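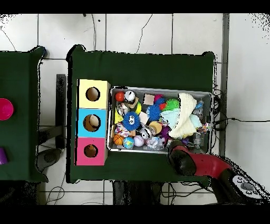
The toy table at the Parkix open day, Vundbridge

We got to Parkix at 2 in the afternoon and went straight to the toy room. Three boxes in yellow, blue and pink, each with a round hole, were set out on green cloth next to a metal bin of toys. My son wanted the blue fuzzy ball with the eyes. I liked the little globe — he didn't. Parking was easy.

Comments

Mehwish Dogar: Is it open again in April?

Irfan Sandhu: Yes, same room.

This site uses cookies. Accept / Settings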